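The blue bin came from Hutlow, the housewares store two blocks down from Pui-shan Lui's apartment in Pimwood. She bought it in February to hold umbrellas. It has held almost everything except umbrellas.

Lui shares the apartment with her brother-in-law, Shih-chieh Lam, and on most weekends with his children. Like a lot of homes of its size, it has one surface that everyone walks past and drops things on. In this case it is a round table with a silvery striped cloth. By Sunday night there is no place left on it for a plate.

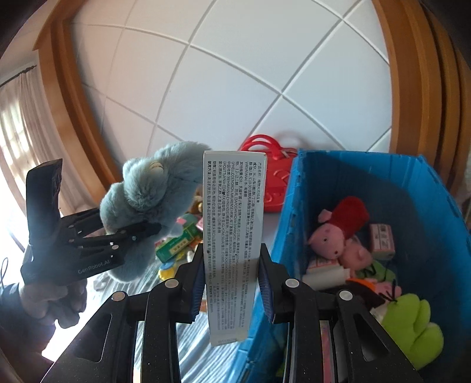
**By Marti Grirner**
*Contributing writer, Home & Household*

Lui's rule is simple. Anything soft goes in the bin first. The plush toys take up the most room and weigh the least, so clearing them makes the biggest difference for the least work. A Peppa Pig in a red dress, a second pink pig and a green frog all live there now. The children know where to look for them.

Trouble starts with what gets thrown in on top. Small boxes and bottles end up among the toys when someone is in a hurry. Lui doesn't mind this for a day or two, but she takes them out again before the week is over.

"If it has an ingredient list on it, it doesn't belong with a stuffed pig," she says. "That's as far as my system goes."

Packaging with an ingredient list gets read before it is shelved. Lui checks the fine print for a date, and if she can't find one she writes the month she bought it on the side in marker. The tall boxes go at the back of the bathroom shelf and the short ones in front. She tried decanting things into matching jars once and gave up, because then she had no directions to read.

Lam handles the table. He gives himself 10 minutes after dinner and sets the timer on the stove. He works from the outside in, picks up each thing once and doesn't put it down until he has reached the place it goes. Gloves go to the hook by the door in pairs, or into a paper bag if the other one is missing. The bag gets emptied at the end of winter.

Small things are harder. A tube with its cap on can sit on a table for a month, he says, and it looks as if it belongs there. He keeps a shallow dish for these and carries the whole dish to the bathroom when it is full.

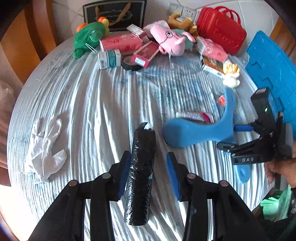
*A glove, a small capped tube and a bundle in black plastic on the striped cloth.*

Wrapped things are a separate category in this household. Lam won't put away anything in a plastic wrapper until it has been opened or labeled. He once stored an unmarked roll for most of a year and bought the same item again twice. Now he sticks a piece of masking tape on anything he can't see into.

The cloth comes off last. Lam shakes it out over the balcony and puts it back with the stripes running toward the window. Lui would rather have a bare table that wipes clean, and the two of them have not settled the matter.

The umbrellas are still in the hall closet.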